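Tidying up

Tidying up is the everyday work of putting a room back in order: picking things up, sorting what stays from what goes, and giving the floor and the tabletops a wipe or a sweep. It is one of the oldest household habits, and most families have their own fond way of going about it.

Many people like to begin with the table, where papers, wrappers and packages tend to gather over the week, and only then move down to the floor. Glossy tile is kind to a broom, though it does show every crumb. Folding chairs and rolling suitcases are easily moved out of the way. The Skimberg household guide, dated October 29, 2020, suggests short rounds of 10 minutes, with three piles for keeping, recycling and throwing out.

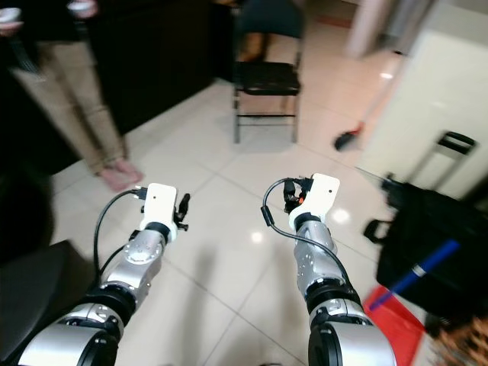
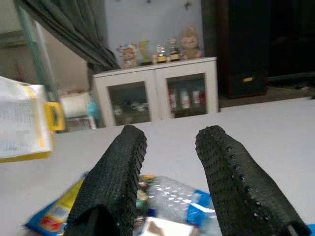
Should the floor or the table be done first?

The table, as a rule, so that any crumbs or scraps that fall can be swept up with everything else at the end.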